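The coffee break is not lost time

I came to this country to work when I was thirty-one years old, and the first word I did not understand was not in any dictionary. It was the word "quick." People said to me, "let's have a quick coffee," and I believed them. In my language a coffee is never quick. You sit, you ask about the mother of the other person, and only after this you may speak about the thing you want. Here I learned that a quick coffee means four minutes standing, with the phone in the hand.

I have nothing against people who work hard. I worked eleven years in the accounts office of Skiltix, a company with 262 employees when I entered, and I was proud of my work. But I want to defend the pause in the middle of the morning, which I see getting smaller in every office I visit.

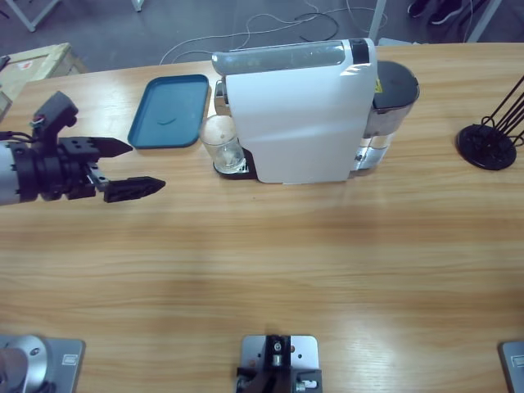

At Skiltix we had a pause of 20 minutes at ten o'clock. It was not written in any contract. An older colleague, Thibault Guillot, had started it before my time, and he kept it with great discipline. At ten he stood up, he pushed his chair under the desk, and the rest of us followed him to the small kitchen. In my first months I stayed at my desk, for I thought a new person should show that he is serious. One morning Thibault came back and told me, "Saeed, the invoices do not get cold."

I went with him, and in that kitchen I learned most of what I know about the company. I learned why the warehouse always sent its papers late. I learned that the customer McPhee did not like e-mail and had to be called on the telephone. No training course gave me this.

Then in June came a new manager, a polite man, who measured things. He calculated what the pause cost in a year and he showed us the amount on a screen. I did not doubt his arithmetic. I am an accountant and I checked it. But he had only one column. He did not put the errors that were found because two people from different departments were talking, or the young woman in purchasing who did not resign after she could finally tell somebody what was wrong.

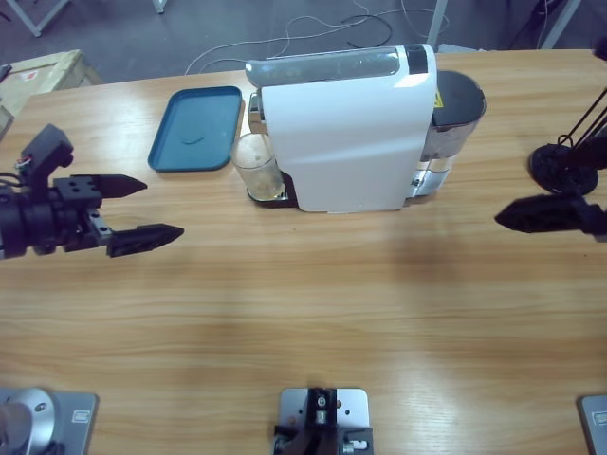 The manager did not forbid the pause. He said that everybody could take it when it was convenient, and this finished it faster than a prohibition. When each person chooses his own moment, you meet only the wall. I think many customs die in this manner, with a freedom that sounds generous. A common hour is a small obligation, and people of today do not like obligations, but without it you have only individuals who are thirsty at different times. Even the equipment agrees with this way of living. A capsule machine with one glass under the spout serves one person, and the next one must wait for his turn or come back later. The old pot of Thibault was bad coffee, I admit it, but it was made for eight people and it was a pity to leave it.

I have heard the answer to this many times. Parents of small children prefer to work without stopping and go home earlier. Some people are tired by conversation and need silence. These are good reasons and I respect them. My wife is a person of the second type. I do not ask that anybody be pulled to the kitchen by the arm. I ask only that the hour exists, so the person who wants company knows where to find it.
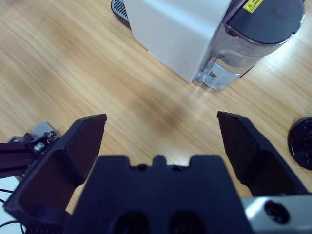
What an office can do

First, put the hour on the calendar and let the boss come too. At Clisel, where I work now, the director comes almost every day and does not bring papers. When the boss does not come, the people suspect that the pause is a test.

Second, keep it short. Twenty minutes is enough. At Flornel, where my brother-in-law works, they tried one full hour on a single afternoon of the week, with cake and a speaker, and by the second month the people were inventing dentist appointments.

Third, do not give it a purpose. I have seen a "coffee and ideas session" with a list of topics, and this is a meeting with cups. 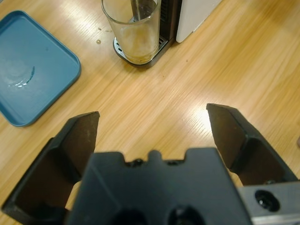 The tray and a clear glass on the machine's base.

Thibault is retired now and lives near his daughter. We speak on the telephone at ten o'clock, his time, and for me this is the middle of the afternoon. He asks about my mother first. After this he asks if they still send the warehouse papers late, and I have to remind him that I left that company too.

Saeed Bagheri
January 10, 2019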